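**Subject:** Re: [graltow-users] Thumbnail cache ignores size limit after upgrade
**From:** Mirko Rinaldi
**Date:** 2019-10-15

Same result on my install. Limit set to 400 MB, cache at 1,635 MB after one full reindex of the Flolley share. I reduced the share to three files and the cache still gets a second copy of each on every pass.
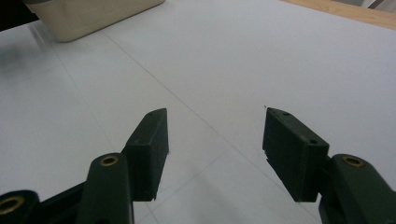
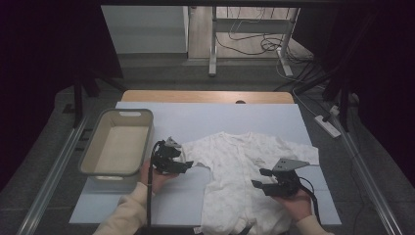
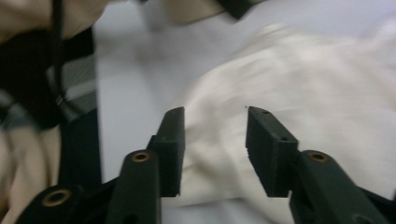

The second picture has the baby romper and the storage bin.

> The cleanup job runs at midnight and logs "0 removed" each time.
> Is the limit read from the main config or from the
> per-share one? I have 400 in both and neither seems to apply.

It is read from the per-share file, but only when the share is mounted before the indexer starts. If the mount comes up later, the value is treated as unset and cleanup exits without touching anything. The log line is the same in both cases, which doesn't help.

Workaround: add a mount dependency to the indexer unit, stop the indexer, empty the cache directory, start it again. After that my cache settled at 266 MB.

The duplicate copies are a separate bug. The key includes the mount path with a trailing slash on some passes and without it on others. Raju had the same problem in its path handling. I have a patch that strips the slash before hashing and will post it once I have run it against the Funeo backend.

Mirko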